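Februar, kurz nach 16 Uhr, Werkstatt

Endlich läuft die Krapp-Reihe so, wie ich es mir seit Wochen wünsche! Kurz notiert, bevor ich die Hälfte vergesse.

Ansatz wie beim letzten Mal: Leinen aus der Uriver-Lieferung, gewaschen, mit Soda ausgekocht, dann Alaunbeize über Nacht. Neu ist nur das Wasser. Statt Leitungswasser habe ich diesmal Regenwasser aus der Tonne hinterm Plattner-Schuppen genommen und die Kreide separat zugegeben, pro Topf eine Messerspitze. Omar Salameh hatte das schon im Herbst vorgeschlagen und ich wollte es nicht glauben. Er hat recht gehabt, und zwar deutlich. Das Rot ist viel klarer, fast kein Braunstich mehr.

Temperaturführung: sehr langsam hoch, über zwei Stunden bis knapp 60 Grad, dann halten. Beim Topf 4 bin ich kurz drüber gewesen (Telefon!), und prompt zieht die Farbe ins Ziegelige. Auch schön, aber eben nicht das, was wir für Bromport brauchen. Topf 5 ist der beste bisher, ein ganz warmes, tiefes Rot, das auch nach dem zweiten Spülgang steht. Ich hab das Stück bestimmt zehn Minuten ans Fenster gehalten und mich einfach gefreut.
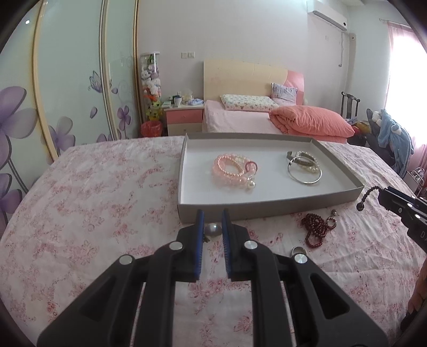 Zur Nachbehandlung: Weizenkleiebad, lauwarm, eine halbe Stunde. Der Unterschied ist auf Leinen kleiner als auf Wolle, aber er ist da, vor allem bei den helleren Nachzügen. Die Nachzüge selbst sind überhaupt die Überraschung der Woche -- der dritte gibt noch ein Lachsrosa her, das ich so aus dem Topf nie erwartet hätte. Bitte die alten Flotten also NICHT mehr wegkippen, auch wenn sie müde aussehen. Deckel drauf, beschriften, kühl stellen.

Verbrauch Krappwurzel bis jetzt: 2414 g, gemahlen. Bestellt waren 3733 g, das reicht also noch für die große Bahn und ein paar Proben. Die Charte von Lernutance riecht übrigens ganz anders als die vom Vorjahr, süßlicher, fast wie Rübensirup. Ob das an der Lagerung liegt oder am Alter der Wurzeln, weiß ich nicht. Omar fragen, der hat noch ein Glas von der alten Lieferung im Regal.

Lichttest ist angesetzt: Streifen aus allen Töpfen, halb mit Karton abgedeckt, Südfenster. Erster Blick in vier Wochen, vorher Finger weg (gilt vor allem für mich).

Noch offen:

- Kreidemenge genauer abwiegen, Messerspitze ist keine Einheit
- Probe mit Tannin vor dem Alaun, Galläpfel sind noch da
- Eisensulfat nur im alten Emailletopf! Der Edelstahltopf bleibt eisenfrei
- Thermometer gegen das zweite prüfen, die beiden laufen um ein paar Grad auseinander
- für Bromport ein Musterstück säumen, ungebügelt mitschicken

Morgen früh setze ich die Resede an, dann haben wir auch ein Gelb zum Überfärben. Krapp über Resede auf dem gleichen Leinen, darauf bin ich wahnsinnig gespannt. Die Beize dafür steht schon im blauen Eimer, bitte nicht umrühren.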